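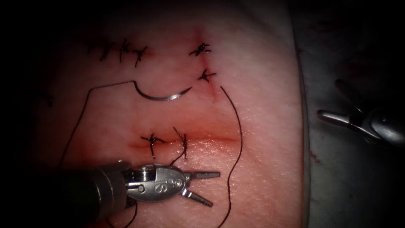 Rungnapa Duangkaew asked on 11 June 2010 whether a suture pad is worth keeping once it's full of old knots, or do you just bin it. Hers is a Lundham, the cuts are starting to gape.

2 answers

Lertchai Nuchit
Keep it. Snip the old knots, pull the tails out with forceps, go again beside the old holes. Black thread is easiest to see. When tying, keep the loop small and the short tail short – most slipped knots I get are from a long tail 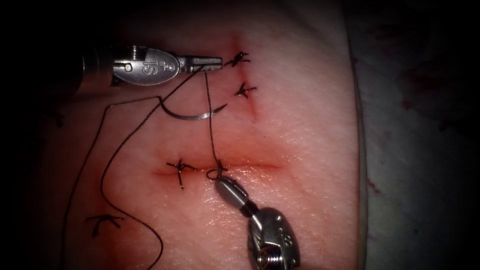

and from pulling the first throw up instead of flat. Second throw goes the oposite way. Wipe the pad after, dont leave it in the sun.

Guest
i binned mine after 2 months. got a Kvam one, its ok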